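Seed season, finally!

I have been waiting for this since about the second of January, when the catalogs landed and I circled far too many tomatoes. Every year I tell myself I'll grow fewer kinds, and every year I come home with another packet. This time it was a little striped one that Zahira Saragih passed on to me at the library seed swap (she calls it Dorkel, after the road she grew up on, and she swears it sets fruit even in a cool June).

The peppers went in first because they take forever. I sow them on the surface, press them down with the back of a spoon, and sift a bit of mix over the top. Then it's bottom heat and patience.

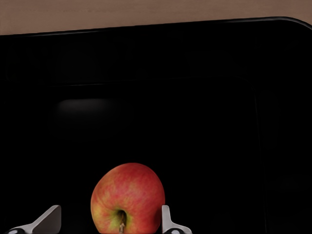
Peppers love warmth from below, and I wish I'd known that my first few years, when I kept mine on a cold windowsill and wondered why I got three sprouts from a whole packet. Bottom watering was the other big change for me. You pour an inch of water in, let the mix drink it up from underneath, and tip out what's left after half an hour. A black plastic tray with a raised rim and rounded corners is just the shape for it, easy to wipe clean and easy to pour from at the corner. No more seeds washed into one sad clump!

Tomatoes can wait another week or so. I start them deeper than the packet says, and when they have their first true leaves I move them up and bury the stem right to the neck. They sulk for a day and then they take off.

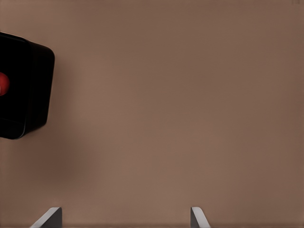 Basil is the one I always sow too early. It hates a chill, and it hates sitting in soggy mix even more, so I go easy on the water and give every pot plenty of elbow room. I like a smooth brown tabletop for this part of the job, with a boxy black container over on the left and lots of bare space for spreading out labels and packets. Nisreen Nassar gave me her trick of sowing a pinch every couple of weeks, and last summer I had fresh leaves right up to the first frost.

Next up are the marigolds, and then I have to find room for that striped tomato.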